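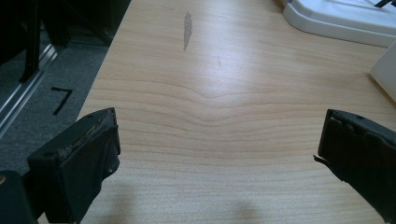

4. Recording a demonstration by hand

Search the manual Enter keyword Go
Wasturer Documentation Group, July

This section covers demonstrations made with the Flerkitz hand-held gripper. For demonstrations made over a remote link, see the Laltasov operator guide.

4.1 Before you start

Inspect both fingers. Worn edges and lifted strips of covering are acceptable if the inner faces are flat and the fingers close squarely. Replace the fingers in pairs.

CAUTION: Do not trim a lifted strip while the gripper is powered. The fingers can close without warning during homing.

4.2 Procedure

1. Clear the work area between the fingers and the target object. Scuffs and scratches on the tabletop do not need to be covered.
2. Hold the gripper over the table with the fingers fully open and pointing away from you.
3. Press the trigger 2 times. The status light turns green and the tracker begins to map the table.
4. Move the gripper slowly from side to side until the light stops blinking. Include the table edge and part of the floor in the sweep.
5. Return to the start pose and hold still for 3 seconds.
6. Carry out the task at a steady pace. Close the fingers fully on the object before lifting it.
7. Open the fingers, back away, and press the trigger once to save.

NOTE: A single demonstration may not exceed 950 frames. Longer tasks must be split at a point where the fingers are open.

NOTE: Glare on a light tabletop can interrupt tracking. If the light turns amber, dim the overhead lamp and repeat from step 3.

4.3 Checking the recording

Open the file in Chuang and play it at half speed. Both fingertips must stay in view for the whole task. Delete any recording in which the tracked path jumps, then restart the gripper before the next attempt.

Contact support | Copyright Wasturer | Back to top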